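Skoltesstead Neighbours Help Board > House and Kitchen > Storage

Stuck lids on white plastic tubs, and marks on the table
Posted by marrowfat_jen, 24/01/2018
Viewed 2211 times

Hello all, hoping somebody has a knack for this. I've inherited a whole cupboard of plain white plastic tubs with push-on lids from my aunt, all sizes, from little round ones up to a big one I could keep the dog's biscuits in. They're lovely solid things and I don't want to chuck them, but the lids are so tight I've already broken a nail and a butter knife (the knife was rubbish anyway). No writing on any of them so I can't look up the maker. My neighbour thinks they're old Trellen ones but she thinks everything is Trellen.

Two things really. How do you get the lids off without wrecking the rim? And how do you clean the outside, because some have gone a bit creamy towards the bottom and they've left grubby rings on my nice table while I've been wrestling with them. I want to use them for flour and rice so I'd rather not use anything too fierce. I've tried washing-up liquid on one and it came up better but not white white.

Thanks in advance, Jen

bellweather
Boiling water over the lid. Works on jam jars.

pogle_and_sons
Wouldn't use boiling water on plastic myself, I did that with a cake box and the lid came out shaped like a crisp. Hot tap water is plenty. Put the tub in the sink, run the tap over the lid only, give it a minute and then try it. If there's something dry in there already keep the water off the join or you'll have porridge.

For the creamy colour I use bicarb. A heaped spoon in a saucer, enough water to make a paste, soft cloth, round and round. Leave it on 20 minutes if you like and rinse. You won't get them brand new if it's age, my mum's bread bin has been the colour of custard since before I was married and no amount of rubbing has shifted it. Chiriac on the high street do a cream cleaner too but it smells of swimming pools for days, so not for flour I'd say.

Oh and check for scratches inside before you put food in. Anything that's been scraped with a knife goes in my shed for screws and bulbs.

Relu Cozma
Hi Jen, I sort out the kitchen cupboard at the Plurnisport clubhouse so I've had years of this, mostly with tubs of rice and squash powder and once a tub of somebody's fishing bait (July, lid on tight, I'll say no more).

First thing, put the knife away! The lid is only hanging on by the lip and once you nick the rim underneath it never seals properly again. What I do is hold the tub steady against me with one arm, press down gently in the middle of the lid with the other hand to let a bit of air shift, then lift with my thumb at one place only and work along from there. People try to pull the whole lid up at once and it just grips harder. If your hands are sore, put a rubber glove on, it makes a huge difference and costs nothing. Don't oil the rim whatever anyone says, it goes sticky and then you've got a worse job than you started with.

Getting it back on is the same thing backwards: start at one side and press your way round until you're back where you began. If it pops up behind you, there's usually a grain of something stuck under the lip.

Once they're open I keep them to dry goods, 400 grams of rice in the little ones and the flour in the big one, and I write what it is and the date on a bit of masking tape. Inside I only ever use washing-up liquid and hot water, dried properly overnight with the lid off.

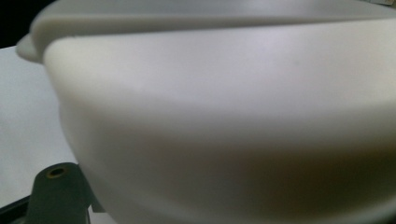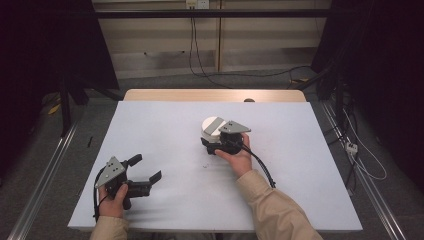
Old lids vary a lot, so have a good look all the way round yours before you start pushing at them. Some are the same the whole way, and some have a small rounded tab sticking out past the wall of the tub like the one in the first picture, and if you've got one of those, get your thumb under it and start there. Run your finger along the step under the lid as well, crumbs love that bit and an old toothbrush gets them out. As for your table, cover it before you do any more wrestling! Something white and smooth over the top, like on the table in the second one, does nicely and wipes down after, and I don't fuss if there's a strip of wood left showing at the far side as long as I keep the tubs off it. The rings you've already got should come off bare wood or varnish with a damp cloth and a drop of washing-up liquid, dried straight away. If they don't, come back and say what the table's made of.

marrowfat_jen
Thank you Relu, the rubber glove did it!! Three open so far. One had 100 buttons in it according to the note inside and I'm not going to check. Trying the bicarb tomorrow.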